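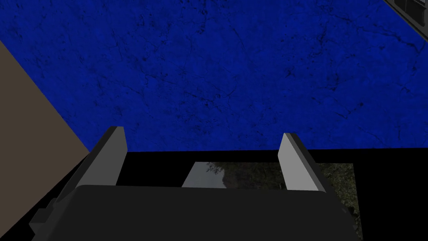

PRE-RUN CHECKLIST: SIMULATION BUILD AND POLICY ROLLOUT
Manipulation stack, two-arm cell
Completed by: Oranuch Luangrath
Period: August, afternoon batch
Status: passed with comments. Two items open, see 2.4 and 4.3.

Work through the sections in order. Mark each item OK, OPEN or N/A and leave a comment if the next person would want one. Do not start a batch with an OPEN item in section 3.

1. BUILD AND CONFIGURATION

1.1 Simulator build matches the tag in the run sheet. OK
1.2 Casia planner loaded from the release branch, no local patches. OK
Comment: there was a local patch on the second workstation, a print statement in the collision checker. Removed it and rebuilt.
1.3 Joint limits file is the current one for both arms. OK
1.4 Controller rate and physics step agree. OK
Comment: the config loader still accepts a mismatch without a warning. Check it by eye until that is fixed.
1.5 Random seed written to the log before the first reset. OK

2. SCENE AND RANDOMIZATION

2.1 Scene loads without missing meshes or placeholder textures. OK
2.2 Wall and table textures drawn from the approved set. OK
Comment: mottled blue came up on the wall for the scene I checked. It has a lot of fine detail for a background, so I looked at the segmentation output against it as well. No stray masks.
2.3 Clutter objects settle before the policy gets control. OK
Comment: settle time left at 2 seconds. The figurines are small and some of them spawn close to the table edge. If one is still moving at handover, reject the reset and log it. Don't nudge it by hand in the editor.
2.4 No object spawned in contact with an arm or gripper. OPEN
Comment: the spawn check uses the arm's home pose and ignores the gripper opening. With the fingers spread wide, the swept area is larger than the box it tests against. Ticket raised with Hutapea, who own the spawner. Until it's closed, look over the first reset of every batch yourself. 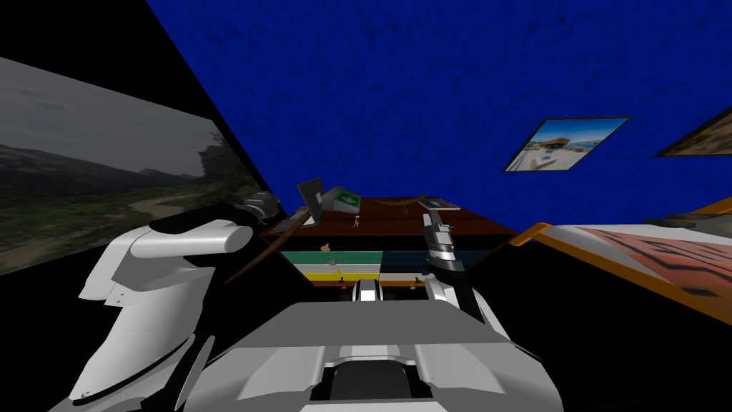
2.5 Thin objects have collision geometry of their own. OK
Comment: the rods are the ones to watch. The automatic simplifier turned the curved one into a fat box last month and the planner went the long way around it for no good reason. Now using the hand-made hull.
2.6 Picture panels and wall art excluded from the obstacle map. OK
Comment: pictures of landscapes give the depth estimator trouble. A road in a picture has perspective in it, and the old model would put free space behind the panel. The present model reads it as flat.

3. CONTROL AND SAFETY LIMITS

3.1 Software stop reaches both arm controllers. OK
Comment: triggered from the console and from the script. Both arms held position.
3.2 Arm-to-arm minimum distance enforced in the planner and again in the controller. OK
Comment: both layers need to be on. The controller layer was switched off for a tuning job and left that way, so I've moved the flag into the run sheet where it will be seen.
3.3 Arm-to-torso self-collision check active. OK
3.4 Gripper force cap set. OK
3.5 Velocity scaling at 20 per cent for the first rollout after any config change. OK
3.6 Watchdog stops the episode after 3 missed control messages. OK
Comment: tested by pausing the perception node. The episode ended cleanly and the log gave the right cause.

4. PERCEPTION

4.1 Camera transforms match the robot description file. OK
4.2 Gripper masked out of the obstacle point cloud. OK
Comment: the mask was a little tight along the bevelled edges of the fingers and left a few points floating beside them. Padded it slightly. Too much padding and it will eat the object being grasped, so please don't increase it again without running the grasp tests.
4.3 Pictured scenery not returned as a detected object. OPEN
Comment: the detector gives an occasional low-confidence hit on foliage in the landscape images. It's below the grasp threshold, so the arm never acts on it, but it clutters the log. Zundent has a filter that may do the job -- not tried yet.
4.4 Flat dark objects on the table keep a stable pose estimate. OK

5. LOGGING AND SIGN-OFF

5.1 Disk space checked on the log server. OK
5.2 Previous batch archived and readable. OK
Comment: 1,936 episodes in the archive, matches the index. Opened a handful at random and they played back.
5.3 Failure labels use the current list. OK
Comment: "planner timeout" and "no plan found" are separate labels now. Old scripts merge them.
5.4 Run sheet signed and copied to the Grutunby project folder. OK

GENERAL COMMENTS

Cleared to run with a manual look at the first reset. Item 2.4 should be fixed before anyone leaves a batch going overnight. I'd also like 1.4 turned into a proper error at load -- a person reading two numbers in a config file is a poor check.

Next inspection due after the planner update or any change to the robot description file, whichever comes first.

O. Luangrath

3 shares | 2 comments

Related items
Resetting the controller after a watchdog stop
Casia planner: collision margins and defaults
Run sheet template, two-arm cell
Failure label list and definitions

Contact the Grutunby tooling group | Copyright Grutunby | Back to top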